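Loan Store News, November
Item 4: Tabletops, baskets and display fruit

The loan store at Rostanley has finished the stock check begun in the summer. The register now stands at 1,244 entries, down from nearly 2,000, most of the difference being duplicate lines carried over from the old card index. Very little has been thrown away. Members who keep their own printed copy of the register should replace it, as the shelf codes for baskets, trays and imitation food have all changed.

The rest of this item deals with the white tables and the baskets and fruit used on them for sorting and putting-away practice. These are the pieces most often borrowed as a group, and they generate most of the questions sent to the store.

The basic layout has not changed. One item of fruit is placed on the bare tabletop and one basket is placed beside it, with a clear stretch of table between the two. The banana remains the usual starting item. Its curve gives it a distinct direction, so a change of position is easy to record, and the yellow stands out well against white. The basket should be empty at the start and should stand directly on the table, without a mat or cloth under it.
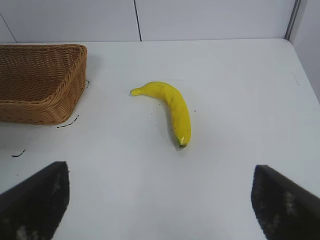

Baskets

The store holds 6 rectangular wicker baskets in tan or honey brown. The sides slope outwards and the rim is a thicker band than the rest of the weave. Under the old register they were listed as "bread baskets", which led some members to expect the shallow oval type. They are now listed as "basket, rectangular, wicker", with the inside length and width given in centimetres. The measurements are taken at the floor of the basket. The opening at the rim is larger because of the slope, and members fitting baskets into a cupboard or shelf should allow for that.

Wicker should be brushed out dry after use. A soft paintbrush reaches into the weave better than a cloth. If a basket has to be washed, use cool water and a little washing-up liquid, rinse it, and stand it on its end until it is fully dry. Do not put it on a radiator. Baskets returned damp are held back from the next loan for a week.

Please report broken strands even when the basket is still usable. A loose end at the rim will catch on sleeves, and it is quicker to trim and tuck it at the store than to replace a whole band later. The repair sheet is in the pocket inside the lid of each crate. Write the shelf code on it and the side affected. "Front" and "back" are of no use on a basket that looks the same from either side, so use "long side" and "short side".

Putting away

For the putting-away exercise the fruit goes inside the basket and lies on the woven floor, well clear of the rim. It may lie in any direction. Earlier versions of the activity card asked for the banana to be laid along the length of the basket with the stem to the left. This has been removed, as results from Derkmont and Wiseck were being marked down for orientation when the fruit had been put away correctly.
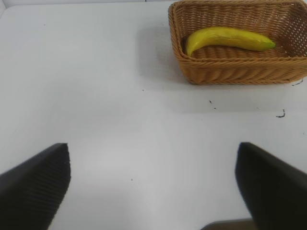

The activity card now has a single test, that the item is inside the basket and no part of it rests on the rim. Record the result before the item is taken out again. Where two people are working at the same table, complete one record each and give the starting position of the fruit by table quarter (near left, near right, far left, far right). Cards of the old type should be recycled. The new ones are marked with a diagonal line at the corner and can be collected on any Wednesday, or printed from the members' page at actual size.

Imitation fruit is cleaned with a damp cloth only. Solvent wipes dull the surface and may lift the colour at the ends. Real fruit can be used for the same exercise but should be supplied by the borrower and taken away afterwards. It should not be returned in the crate.

Tabletops

The 2 white tops are on loan to different branches until the spring. Both have been checked and both are level. Small dark specks and short smudges are the most frequent comment on the return sheets. They are of no importance for most uses. Where the table is being used for photographs or for a matching activity, they can be confusing, and the top should be wiped over beforehand as follows.

1. Clear the top completely, basket included.
2. Wipe with a microfibre cloth and warm water, working from the back edge forwards.
3. Treat any mark that remains with a melamine sponge, using light pressure.
4. Wipe again with clean water and dry.

Do not use cream cleaner. It leaves a polished patch that shows under side lighting. Marks which survive step 3 should be noted on the return sheet and left alone.

Water for cleaning should be kept off the working surface. Put the bowl or basin beyond the edge of the table, and route any cable so that it does not cross the side where people stand.

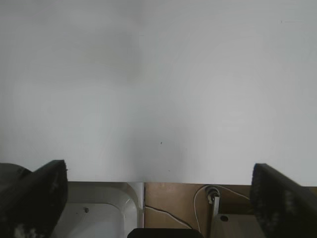
Pale surface with its straight edge, and a white basin beyond.

Spare cloths and sponges are supplied with each top. Further packs can be ordered through Mladenović, quoting the branch name and the new shelf code. Orders using old codes will be returned.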